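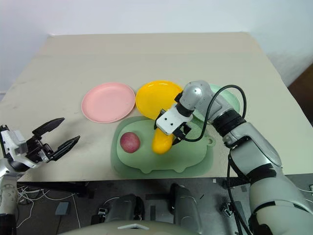

Coloured plates should stay in the children's cupboard, where small hands can reach them, Norbert Gál told the meeting, and fruit ought to be cut at the table instead of behind a counter.

His view carried the day at the Rácz community kitchen in Skasari, which will start a daily fruit break for under-fives in July. The break begins at 3 in the afternoon and is free to families who already use the playroom next door.

The kitchen has bought plastic plates in pink, yellow and pale green, along with small cutting boards, among them a see-through green one in the shape of a pig. The plates and boards cost 300 in all, paid out of a grant of 2,000 from the housing association Zindeo. The rest will go on fruit and a second sink.

Up to 16 children can sit down at a time. Apples will be served every day, with a second fruit depending on what the market has left. Parents are asked to stay in the room while knives are out and to tell staff about allergies beforehand.

Fanni Orbán, who runs the kitchen, said the old china plates had been chipped for years and would now be kept for adult lunches. Plates will be washed on site after each sitting.

Places can be booked at the playroom desk in the mornings. The side entrance on the Driltar car park will be open for pushchairs, but the ramp at the front is still closed for repairs.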